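Chapter 4: Picking Things Up

By Silvia Vrabec
Monday, February 26, 2024
32 shares | 2 comments

I have run the after-school robotics club at Bretthorpe for long enough to know how the first arm session goes. Somebody picks the heaviest thing in the room, the arm lunges at it, and we all spend a while crawling under tables. So in this chapter we're going to slow down – I mean really slow down – and think about the moment before the fingers close.

My student Ruan Mahlangu once spent some 55 tries on a single grasp. He kept changing the closing speed. What he needed to change was the angle the hand came in at, and he only saw it when he stopped driving and looked through the wrist camera for a while. I want you to start where he ended up.

Before you touch the controls, ask yourself where the fingers are, how far apart they are, and what is sitting between them. Then ask what else is close enough to get knocked over. A tall bottle near the target matters a lot, even if you have no plans to grab it!
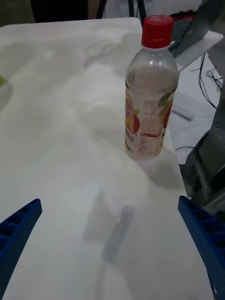
4.1 Approach and Grasp

We'll call the path toward an object the approach, and the closing of the fingers the grasp. Keep them apart in your notebook, on separate pages if you can.

Comments

Mpho Sibiya: We did this chapter in June and my group is still arguing about approach angles.

Sibusiso Hlongwane: Is 4.1 the same in the older edition? Mine starts with motors.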